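I gave up on the bed as a folding surface some time in January. It is too low, my back complains, and whatever I fold there gets sat on before it reaches a drawer. So the T-shirts now get done at the round table in the living room, lace cloth and all, in the afternoon when the sun comes in across one side of it. I do like working there — the light is good and I can see every crease, whether I want to or not.

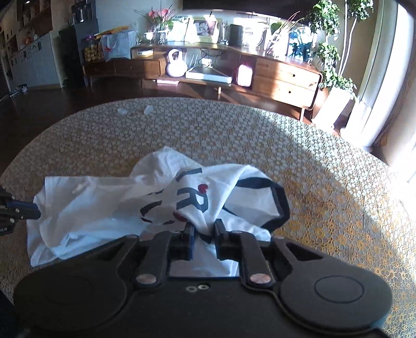
Matlala wrote in to say that lace is a terrible thing to fold on, it grabs the cotton and you end up chasing the sleeves. I see the point, but I find the grip handy. A shirt on a bare tabletop slides away from me just when I have the hem lined up.

My way is nothing fancy. Lay it face down, smooth from the collar outward, bring the sides in, then fold up from the bottom. The white ones I leave for last, mostly from habit, and I'm slower with them.
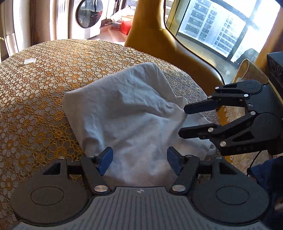 Do you iron T-shirts before folding them?
Only linen and good shirts get the iron here. A firm pass with the flat of the hand does for the rest.

Printed shirts want a little more thought — I like the design to finish on top, so I can find the one I'm after without digging through the whole drawer and undoing my own work.

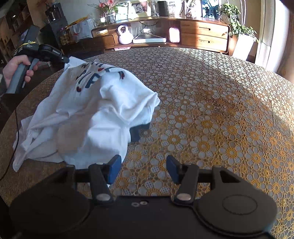
How many shirts do you keep in one drawer?
I stop at 4 to a pile, and anything more goes on the shelf in the bedroom.

Next I want to tackle the pillowcases, which have been waiting far too long.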